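How to get a second monitor working when the laptop insists it can't see one

Posted by Orest Hrynyshyn, 24 May 2019
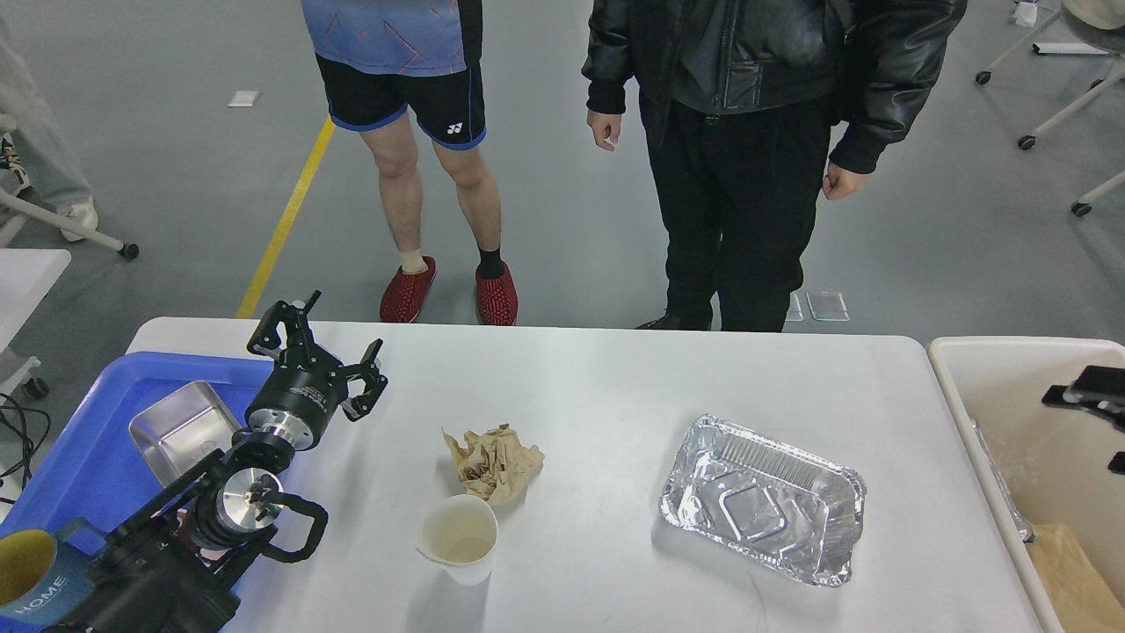
Before you start

Find out which sockets you have. My laptop has one HDMI port and one USB-C port, and only the first of these has ever had anything to do with pictures. USB-C sockets all look the same and do wildly different things, a decision somebody was presumably paid for. Check the manual for the words 'display output'.

Step 1. Plug it in properly

Push both ends of the cable home. I once spent an evening reinstalling drivers for a plug that was hanging out by a whisker.

Step 2. Choose the input

Press the menu button on the monitor and pick the socket you used. Automatic detection is a lovely idea. Mine, a Plarnum, detects the DVD player I gave away in August.

Step 3. Tell Windows

Hold down the Windows key and press P, then choose Extend. If nothing happens, right-click the desktop, open Display settings, scroll down to Multiple displays and click Detect. Click it again if it makes you feel better.

Step 4. Put the screens in the right order

Still in Display settings, drag the numbered boxes until they match your desk. Skip this and your mouse will leave on the left and come back on the right – fun for visitors, less so for spreadsheets.

If the text looks enormous

Select the second screen and look under Scale and layout. Set the resolution to the one marked Recommended, then try 100% scaling.

Still blank?

Try another cable. Jucélia Lopes wrote in to say she went through 3 before one worked, and it was the cheapest.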